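Simulation club, week four

I have been meaning to write up our robotics club properly, and after last night's session I can't put it off any longer. We had two arms moving at the same table without bashing into each other!

For anyone new to the blog, I joined the evening club at Cultisville college in January, knowing a bit of Python and nothing at all about robots. We work almost entirely in simulation, using a package called Prutier, which is free for students and only crashes when you forget to save (I forget a lot). The club's end-of-term challenge is named the Onishi Table, and it's all about tidying: objects get scattered over a tabletop and your two-armed robot has to sort them out.

Each team gets 200 practice runs on the shared machine before the final. We've used 100, which sounds sensible until you hear that most of those went on one daft mistake with the left wrist – I had typed the angle in degrees and the program wanted radians. The poor thing spun like a windmill.

What we changed this week

We split the job in two. The left arm looks after the tray and the right arm looks after the plate, and each has its own little script with a shared "wait your turn" flag. Slower, yes, but so much easier to follow when something goes wrong.

I also gave the fingers a much gentler closing speed. The lemon on the glass plate is my favourite thing to practise on, with the pastry lying so close to it that a greedy grab could easily catch both.
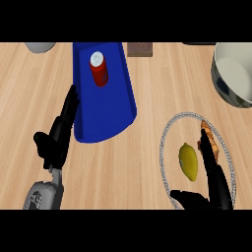 Still to do

Save more often. Tidy up my variable names before my teammates stage a revolt. Try the shorter path for the right arm, and get our best time under 315 seconds, the score Team Skitex put on the board. I've already got an idea for the turn-taking flag and I'm itching to try it!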